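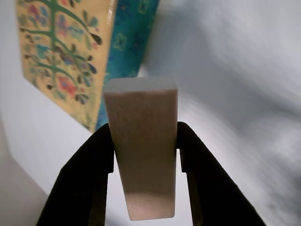

Jarex update puts gripper control and planning in one loop

Jarex pushed a new release of its arm control software this week, and the big change is under the hood. Planner and gripper controller now run in the same loop. Before, the planner handed off a path, the gripper did its own thing, and if the two disagreed the arm just stopped and threw a fault.

Short version of the notes: one config file, one clock, one log. The old split setup still works but is marked for removal in July.

The team is testing on a tabletop bench with a small servo arm, a wooden block and a yellow and blue box with a tree pattern on the lid. Cheap props, but they make for two pretty different grasps. The block is a plain two-finger pinch. The gray strip on the box is flat and thin, so finger angle matters a lot more, and so does how close the fingertips get to the lid before they close.

Both jobs now go through the same grasp call. You pass a target and a width, the planner picks the approach. Users who wrote there own approach code can keep it with a flag.
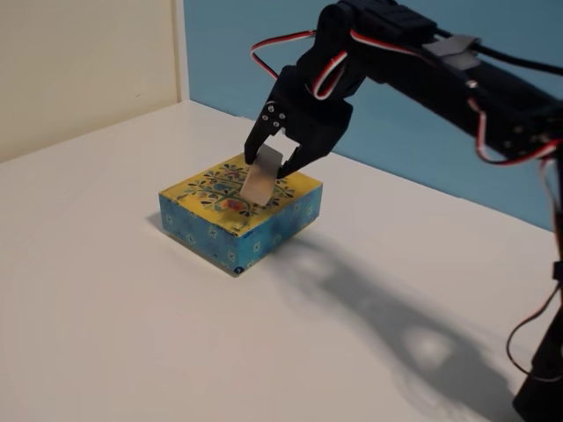 Page last changed: December 2024

Also in the release: a rewritten perception node, called Gremo. It takes frames from a fixed view of the table and one near the fingers and merges them into a single estimate of where the target is. When the two views disagree past a set limit, Gremo holds the last good estimate for 6 frames and then asks for a re-plan. The limit is set per camera. Default is fairly strict, so expect extra re-plans on a shaky mount.

Motion blur was the main complaint with the old node. The near view smears when the wrist moves fast, and the old code would happily report a target anyway. Gremo scores each frame first and drops the bad ones. In the bench log for this release, 59 frames were dropped in a single session, all from the near view. No drops on the fixed one.

Shadows got some work too. A strong light from one side throws the arm's own shadow across a white table, and the old segmentation sometimes read the edge as an object. The new version uses the arm's joint positions to guess where the shadow should fall and masks it. Still marked experimental. Off by default.

The control loop runs at 20 Hz on the bench setup. Jarex says faster is possible but hasn't been tested with the small servos, which have a fair bit of backlash.
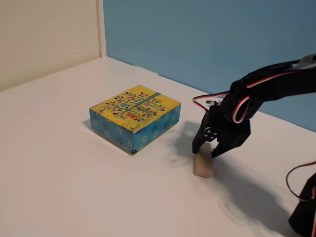

Block grasp on the bench, box left in place beside it.

On the tooling side there is a new replay viewer, Venkataraman. Loads a log, shows both views next to the joint plot, lets you scrub back and forth and mark the moment where a grasp was called. Marks can be exported and fed back in as test cases. The repo ships with 29 of them - mostly block grasps, a handful with the strip.

Venkataraman needs the new log format. A converter for old logs is included but it's slow, and it skips anything recorded without timestamps on the gripper channel.

Scoring of runs has moved to a separate package named Fitness. Same numbers as before, just split out so it can be installed without teh rest. If you import scoring from the main package you'll get a warning for now and an error after July.

Known issues so far: the re-plan counter doesn't reset between runs, and the viewer crashes on a log with only one camera. Fixes for both are in the dev branch - no release date yet.

Existing users should back up there config before upgrading. The installer rewrites it.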